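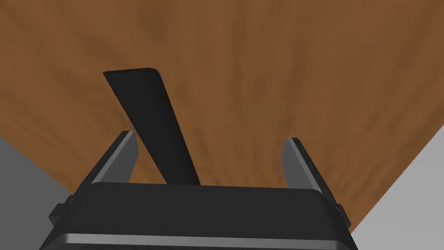 Laton 200 Hardwax Oil for Tabletops

Clear satin finish for bare or previously oiled wood. Sold by Latunel in cans of 200 ml and 500 ml.

Laton 200 is a blend of plant oils and hard wax for indoor tables, desks, shelves and counters. It soaks into the wood and leaves a thin coat that can be repaired in spots. It does not build up like varnish, so a scratched area can be sanded and oiled again without stripping the whole top.

The clear version darkens most woods slightly, about as much as wiping them with a damp cloth. Oak and ash turn a little yellow. Walnut and other dark woods change less. If you want to keep pale wood pale, order the Furtună tint, which has a small amount of white pigment – stir it well, as the pigment settles to the bottom of the can.

Product details

Item number: 1007
Finish: satin
Sizes: 200 ml, 500 ml
Coverage: 17 square meters per liter, one coat
Dry to the touch: overnight
Full cure: two weeks
Cleanup: mineral spirits
Colors: Clear, Furtună (white tint)

Before you start

Sand the surface with 120 grit, then 180. Going finer closes the grain and the oil will not soak in evenly. Vacuum the dust and wipe with a dry cloth. Old varnish or lacquer has to come off completely. Try the oil on the underside first, especially on veneer, and let the test patch dry before you judge the color. 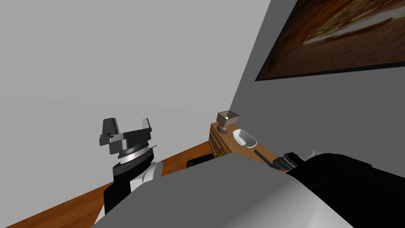 How to apply

Stir the can. Do not shake it.
Put on a thin coat with a Brodura pad or a lint-free cloth, working along the grain.
Wait 15 minutes, then wipe off everything that has not soaked in.
Let it dry overnight with a window open.
Apply a second coat the same way. End grain may need a third.

Lay used cloths flat outdoors to dry, or soak them in water before throwing them out. Oily cloths left in a pile can catch fire on their own.

Care

Wipe the table with a damp cloth and mild soap. Avoid ammonia and scouring powder. Keep hot pans and standing water off the surface for the first two weeks. A table in daily use usually needs a fresh coat once a year – sooner if water no longer beads.

Delivery

Both sizes ship by ground only. Opened cans cannot be returned. The Furtună tint in 500 ml is out of stock and can be back-ordered.

Page updated January 17, 2024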